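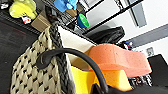 Xolani Coetzee asked, at the end of our interim talk, why anyone would test a gripper on sponges, given that a sponge will forgive practically anything. It was a fair point and it went down in the minutes, so we may as well answer it. A sponge forgives the gripper but gives nothing away to the wrist camera. It squashes, the fingers close further than planned, and the controller decides it has missed. Half of our trouble this term came from objects that were too polite to resist.

1. What we set out to do

The project compared two grippers, the Dratero two-finger and the softer Tremell, on the same arm with the same controller settings. We also compared two camera positions, wrist and head. The original proposal from April promised a third gripper and a user study. The reader will find neither.

Our targets were ordinary household things: sponges in a fabric basket with handles, and a wire shelving unit stocked with plush toys, boxes and bowls. The task was to pick an object, lift it clear and put it down where told. Lifting the basket itself by the handle was added later, when the sponges had begun to go suspiciously well.

2. Set-up

The arm ran on the Indora controller in position mode, with a force limit we set on the first day and then argued over for three weeks. Each gripper took the same list of objects in the same order. A pick counted as a success if the object stayed held until release. Dropping it in the right place by accident did not count, although Jaruwan Rungrueang made a spirited case for it.

We logged 1,027 attempts. Of these, 723 were usable. The rest were lost to a loose cable, a full disk and one afternoon when both grippers were labelled Tremell.

The basket caused more bother than its contents. Its handle stands up over the side and comes very close to the lens on approach, so the wrist camera sees a big dark curve with the target somewhere behind it. Our detector, trained on tidy views, was inclined to cut one yellow sponge into two and choose the smaller half.

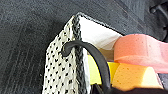
3. Results

The Tremell did better on soft objects and the Dratero on anything with a flat side. We could have guessed this in April, but we now have a spreadsheet that agrees. With the wrist camera alone, the detector lost the target behind the handle in 61 attempts. Adding the head camera for the first part of the approach brought that down to 28 over the same number of tries.

The price was time. Handing over from one camera to the other added a pause of almost two seconds, during which the arm hung there looking thoughtful. Visitors took this for intelligence and we did not correct them.

Shelf picks were harder to score. From the head camera the upper and lower levels are easy enough to find, but objects stand in front of one another, and the wire confused our depth readings badly. The Kaewkla filter, which we had been told would clean this up, removed the wire and also a bowl. We turned it off on Sat 30 November and went back to plain averaging, which was slower and left the crockery alone.
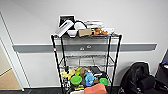 Figure 3. Shelving unit used for the shelf picks, head camera view.

4. What we would change

Retrain the detector with handles in the way, and plenty of them. Fix the force limit before the first run and write it on the wall. Try the basket from the side, where the handle may matter less – we only ever came at it from above, mostly out of habit.

The logs are on the group drive under "final", "final2" and "use this one". Use final2.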